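4.2 What we did in the simulator

We picked household tasks because everybody in the class already knows how a door or a window is supposed to behave, so I didn't have to explain the goal to anyone (we tried a factory task in March and lost a whole afternoon to questions about conveyor belts). The class had 30 students working in teams, and each team drove the simulated arms through Inico, our little control program, and saved its runs into Prosia. By the end of the term we had kept 176 runs. I threw out plenty more, mostly ones where a team forgot to press save until halfway through - my fault, the button was tiny!

Each team had 6 tries at a task before it had to hand over the controls. I wanted more, but the lab machines are slow and the room closes at 9. The teams mostly wanted to talk about where to put the fingers before moving anything, and I let them, even when it ate into their tries.
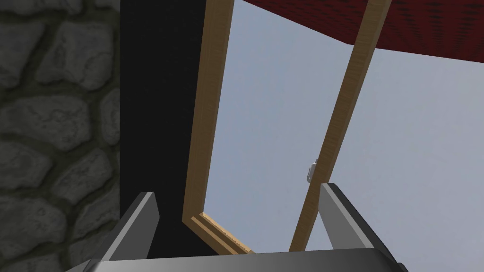
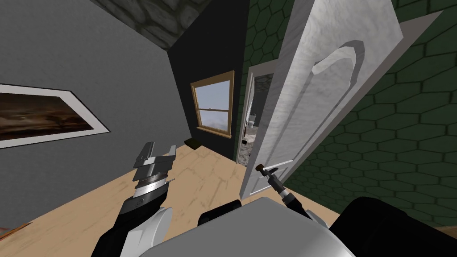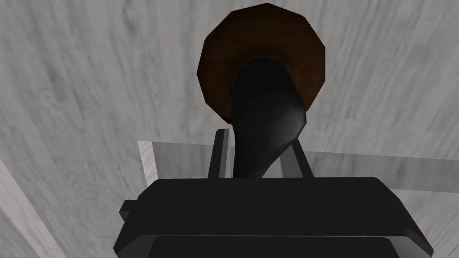
Figure 4. Simulated views from the class tasks. First: an open gripper near a window sash with a metal latch. Second: the right arm's gripper on a door lever. Third: a gripper and a dark, tapered object with a brown disc at its far end.

We scored the runs twice, once by the team and once by me, and I used my own score wherever the two didn't match. Teams were a lot kinder to themselves on the doors than I was. I also left out the runs made with the old Xia settings, which moved the wrist at a different speed and would have muddied the comparison in the next section.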